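Lowri Kemeys gets up at twenty past four. By five she is in the back room of the bakery she runs in Ilby, feeding a rye starter that is older than her business.

She opened nine years ago in what used to be a hardware store. The shelves along the east wall are still the old store's, and customers sometimes ask her for hinges.

"I tell them to try the place by the harbor," she says. "Then they usually buy a loaf anyway, so I've never changed the sign over the door."

Kemeys makes four kinds of bread and very little else. There is a dark rye, a lighter rye with caraway, a plain white tin loaf and a seeded wheat. She dropped croissants after the first winter. They sold well enough, but the folding took up the one cold table she had, and the rye was suffering for it.

The starter came from Ilse Hellwig, a retired baker who taught her for two years before she opened. Hellwig kept it in a stoneware crock and fed it by feel. Kemeys weighs everything.

"Ilse thought the scale was a bad sign," she says. "She'd put her hand in and say it wanted more water, and I'd be standing there with my notebook asking how much more. She said, 'Until it's right.' It took me months to turn that into numbers."

The notebook is still in use, though it is the sixth one now. Each page has the flour delivery, the room temperature, the time of the first mix and a few words on how the bread came out. A typical entry from September reads: "Sour, good crust, too flat. Mixed late."

On a normal morning she bakes 148 loaves. Before the summer visitors leave she goes higher, and in January she goes down a good deal. The oven holds 30 at a time, and it decides how the rest of the day goes.

"People think the hard part is the dough," she says. "The dough mostly looks after itself if you leave it alone. The hard part is that everything wants to go in the oven at the same moment."

The oven is secondhand and came out of a school kitchen in Pistosholm. Getting it through the door meant taking off the frame and two rows of brick. Her first electric bill after that was a shock, and she moved most of the baking into one long stretch so the oven would only have to heat up once a day.
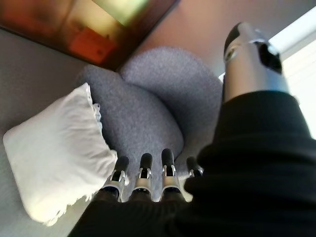 A white pillow beside a gray upholstered chair.

She closes at one and sleeps until three. She used to try to work straight through to the evening, doing orders and invoices after the shop shut, and she kept making mistakes with them. Once she ordered ten times the salt she needed. She was still using it two years later.

"I don't do any paperwork before the nap now," she says. "If somebody calls at two, they get the machine."

Her one full-time employee is Nima Bahrami, who came to her from a restaurant kitchen and now does all the shaping. He is faster than she is -- she says so without being asked -- and he is the reason the seeded wheat exists. He made it for himself for several weeks before she tried it.

"I said we should sell it and he said it wasn't ready," Kemeys says. "We had that conversation every day for a month."

The price of a dark rye has gone up three times since she opened. She puts a note in the window each time with the old price, the new one and what flour costs. Most people read it and say nothing. One man wrote his own figures underneath in pencil, and she checked them -- he had left out the electricity.

She has been asked to open a second shop in Pistosholm, and has turned it down twice. She would need another oven and somebody to run it, and she doesn't want to spend her mornings driving between the two. What she would like is a larger mixer. The one she has takes three batches to get through the rye, and the last batch is always behind the others.

Hellwig still comes in, usually before eight, and buys the caraway. She presses the bottom of the loaf with her thumb before she pays for it.

"She's only handed one back," Kemeys says. "I wrote it in the book."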